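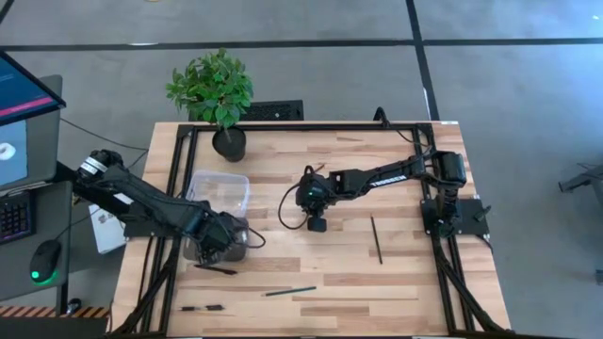 Black arms over a butcher-block table, with a clear plastic container on the left side.

Review: the Brinness drafting stool

I have worked at the same drawing board for most of my career, in a two-room practice above a shoe repairer in Mendumlow, and I went through four stools before this one. The first three wore out in the ordinary way. The fourth had a gas lift that sank a little each hour, so that by mid-afternoon my elbows were higher than my shoulders liked. I bought the Brinness in October and have used it every working day.

Most of our work is alterations to older houses, many of them from the Gowda office in its early years, with low eaves, deep window seats and very little that is square. We survey by hand and draw the existing building by hand before anything goes into the computer. It means long stretches leaning forward over a large sheet, and a chair built for typing is no use for it.

The stool comes flat in one box. Assembly took me 48 minutes with the hex key supplied, and would have been quicker if the two lengths of bolt had been bagged separately. The instructions are drawings only. Step six shows the foot ring upside down, and I had to take it off again. Anitha Iyer, who has the other board in our office, ordered hers a month later and the drawing hadn't been corrected.
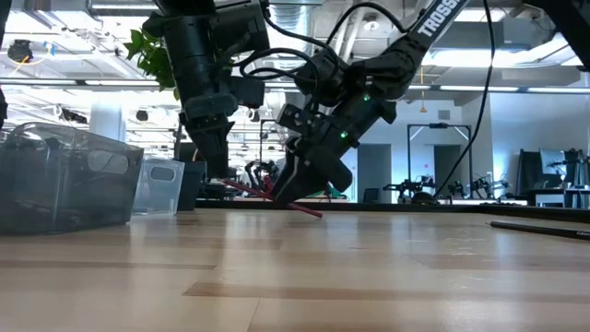

Height is the main thing with a drafting stool. The board in our front room is set for standing, with its lower edge at 39 inches, and the Brinness reaches it comfortably. It also goes low enough for the layout table, though at the bottom of its travel the foot ring is more or less useless and I put my feet on the floor. The lift hasn't sunk at all. The lever is on the right and can't be swapped, which Anitha, being left-handed, finds annoying.

The seat is firm. I'd call it too firm for the first fortnight and about right after that. It is covered in a grey wool blend that has started to pill at the front edge, where my trousers rub. I would have paid a bit more for leather, but the maker doesn't offer it. The front of the seat slopes down a few degrees, and that suits drawing very well. It suits telephone calls less well, as you tend to slide.

The back is small and sits low. When Hussam Qaisi, our engineer, came by to go over the roof framing for the house at Flulham, he sat on it for most of an afternoon and complained about the lack of support higher up. He is a good deal taller than I am. I don't lean back while I draw, so I rarely notice.

Two other complaints. The castors supplied are hard plastic and they marked our timber floor in the first week. Soft ones are sold separately — they ought to be in the box — and I have since fitted a set. The foot ring also loosens. I tighten the collar every few weeks, and if I forget, it drops with a bang.

The maker lists a weight limit and a long warranty on the frame, but the fabric and castors are only covered for the first year. I rang with a question about the collar and spoke to someone who knew the product and posted me a new washer. It made little difference.

I would buy it again for the slope of the seat and the steady lift. If you split your day evenly between the board and the screen I'd look for something with a proper back, and try it with your own desk heights before ordering. Anitha has put a folded blanket on hers and says that fixes the firmness, at the cost of the slope.

Colours are grey, a dark green and a rust. Delivery to us took 26 days.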